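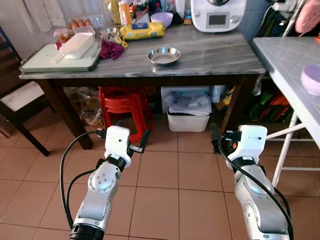

The test kitchen, with both arms up and three eggs in the tray.

About Gilitz

We get asked one question more than any other: can it do the dishes yet? No. It can do a dish. Ask again in April.

Gilitz is a small company that teaches robot arms to do chores. Lok-yiu Pan started it after eight years of building machines that put caps on bottles, very fast, in a building where every bottle was the same and stood in the same place. Then she went home to her own kitchen and saw the size of the problem. Kitchens have cloths in them. A cloth has a different shape every time you put it down, and a robot takes this personally.

So we work in a kitchen, with a marble-topped table, steel bowls, a cutting board and the sort of stuff that collects at the back of any table. We don't tidy up for the arms. Plenty of robots do fine in a tidy room, and good luck to them when they meet a plastic bag.

What works today: moving a bowl from one spot to another, lifting a lid off a box, wiping a flat surface if you aren't fussy about corners. Our current program, Herine, ran the bowl job 600 times last winter and got through 48 in a row before it set one down on thin air. We were proud of the 48. The bowl was fine, being steel.

What doesn't work: eggs, mostly. Folding anything. Knowing when a thing is clean, a skill also missing in several of our staff.

We do shop-floor work too, and it pays the rent. Our first customer, Girkow, packs spare parts and wanted help with the dull end of the line. Two of our arms sort there now, and the people who used to do it have moved on to checking what the arms sorted. Yip came on board next, with bigger boxes.

If you have a chore you hate, write and tell us what it is. We read all of the mail ourselves. The arms can't open envelopes.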